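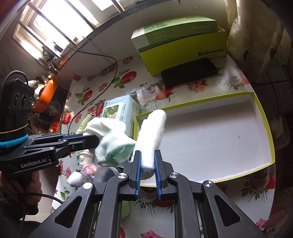 House Diary

Saturday, June 9, 2018

The linen and small laundry were sorted today at Delorme House, on the long table in the second-floor day room. The glossy tablecloth with the tomatoes and flowers was left in place for the work, as it wipes clean and does not catch on knitted items.

Sorting began after breakfast. Mr. Deschamps had brought up the baskets on Friday evening, and Mr. Boyer kept the register. The register closed at 132 pieces, against 10 fewer at the May sorting. Most of the difference is in white socks, which continue to arrive without name tapes in spite of the notice posted in the spring.

White items were taken first. Fluffy pieces are now to be rolled and stood on end in the drawer, as agreed with Mr. Maillard. Socks are to be paired before anything is folded. The white knitted one with the waffle-like ribbing and mint green inside was set down for the unmatched box, pending a search of the Urero wing, where two residents have socks of a similar kind. Mr. Nartey will ask them on Monday.

A disagreement over the flat sheets was settled before lunch. Mr. Tanguy prefers them folded in thirds and the house rule calls for quarters. The shelves in the linen closet were measured again, and quarters will stand. Mr. Tanguy has asked that his view be entered here, and it is so entered.

Five bath towels were withdrawn as worn. They will go to the garden room for use as rags - the hems are sound and should be kept for ties. A replacement order has been placed with Barer, for delivery in July. The last order came short by two hand towels, and the count should be checked at the door before the slip is signed.

The unmatched box stood at 16 socks at the close of the day. Residents may look through it at any time during office hours. Items unclaimed by the July sorting will be passed on with the winter blankets.

The day room was returned to general use at four o'clock. The iron was put away by Mr. Boyer. The key to the linen closet is on its hook in the office.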